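Andeo open day — walk-round safety checklist
Thursday, Hosima demo room. Doors 10 am, groups of 14 max.

1. Table and surface
Stable, corners rounded, no splinters. OK. A few smudges, wipe before doors.

2. Hand-held grippers, bag task
Pivots and screws looked at, jaws open and close free. Finger gap is a pinch point — say so to every group. 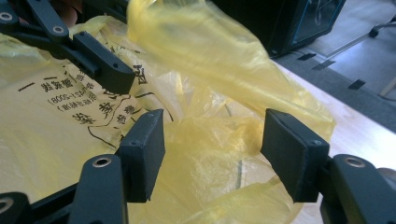 Item 2: jaws over the yellow bag.

3. Cables
Left and right both go past the wrist and down the side of the table. OK for seated demo, not OK if a visitor stands up quick. Also thin black ones on the floor, right side. Tape down or cover. 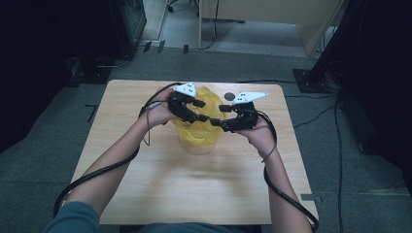

Asked Cuswood for 2000 mm of floor cover, should do the right side with a bit over. Recheck after lunch, they creep.

4. Bag and container
Light film, slides easy if it lands on the floor. Pick up straight away. Keep bags away from small kids, suffocaton risk. Spares in the Egger cupboard, some 51 left.

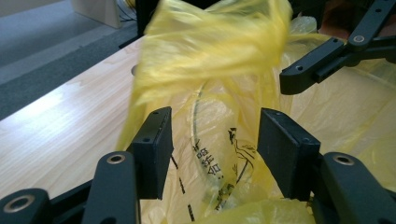 5. Visitors trying it
One at a time, sleeves up, lanyards off. Host within reach of teh power switch. Not signed off yet — switch label missing.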